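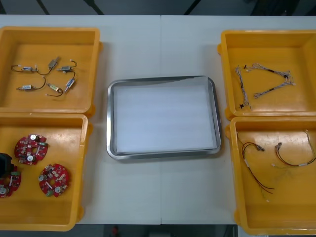

Yellow bins and the steel tray on the white table, August.

Regular readers will be aware that the reorganization of the small parts has been under consideration for a considerable time. I am pleased to report that the first stage is now complete.

The previous system consisted of 40 small drawers in a gray cabinet, each bearing a handwritten label. It served adequately while the stock was modest. By the spring it was no longer possible to close several of the drawers, and on two occasions I ordered parts from Witier that I already owned. The cabinet has been passed to Marietjie Sibiya, who intends to keep seeds in it.

The open yellow bins are shallow, and that was the principal requirement. In a deep container the leads tangle and the part that is wanted lies at the bottom. In a shallow one, every piece can be laid flat on the floor of the bin with its wire beside it. The small wired components have been given a bin of their own, as have the round red circuit boards, which should never be stacked. I was guilty of stacking them for years and have the scratched boards to show for it.

The stainless steel tray is reserved for assembling a set. One part of each kind is brought to it from the bins, the set is checked against the sheet, and only then is it bagged. I recommend lining the tray with plain white paper. Small screws and clipped ends are easily seen against it, and the paper may be lifted out and emptied at the end of the evening. 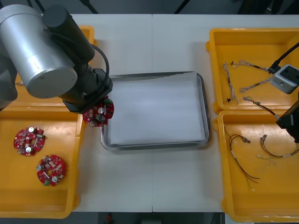 The wire harnesses remain the least satisfactory part of the arrangement. They do not lie flat, they catch on one another by their connectors, and a harness put down near the rim will find its way over it. I have tried loose ties, which were a nuisance to undo, and paper bands, which tore. Correspondents have recommended the Cerkard clips - I have a packet of eight on order and will report in due course.

A word on labels. Each type of harness is entered in the notebook under a number, and the numbering has now reached 503, although a good many of the early entries refer to items long since used or given away. I do not propose to renumber. Mabaso, where I buy most of my wire, changed its own numbering last year and I have yet to recover from the experience.

The second stage will concern the shelf above the bench, where the solder, the spare plugs and a quantity of unsorted hardware are presently kept in biscuit tins. Work is expected to begin once the evenings are cooler. Suggestions regarding the tins may be left in the comments.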